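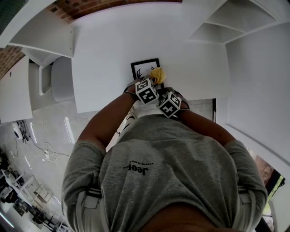

A heather-gray T-shirt with short sleeves and a printed Jeep logo.

Heather (textiles)

October | Domenica Schnyder
2 min read

Heather is a mixed color effect in yarn and cloth, made by blending fibers of two or more shades before they are spun. The result looks like a single soft color from a distance and shows fine flecks up close. The name comes from the heather plant, whose flowers and stems give hillsides a similar mixed tone. In British usage the gray form is often called gray marl.

Production

In the usual method, loose fiber is dyed first and then mixed with undyed fiber during carding or drawing. The share of dark fiber sets the depth of the shade. A pale gray may contain as little as 5 percent black fiber, while charcoal heathers contain far more. A second method uses two kinds of fiber, such as cotton and polyester, that take up dye differently. The cloth is knitted in a plain state and dyed afterward, and only one of the fibers accepts the color.

Blending must be even. Poor mixing leaves streaks or bars across the knitted cloth, and spinners compare each lot with a stored sample before it is released. The mill at Hesden kept a shade library of 603 numbered cards, 67 of them gray.

Use

Gray heather became closely linked with athletic clothing in the twentieth century, first in sweatshirts and later in T-shirts, socks, and sweatpants. It is also common in suiting, blankets, and hand-knitting yarn. Printers often place black or navy ink on the lighter shades, where lettering remains easy to read.

Related terms

Mélange is a broader trade term for yarn spun from fibers of different colors. Tweed may include heather yarns but is defined by its woven structure and rough surface. Space-dyed yarn carries several colors along its length and gives a more broken pattern.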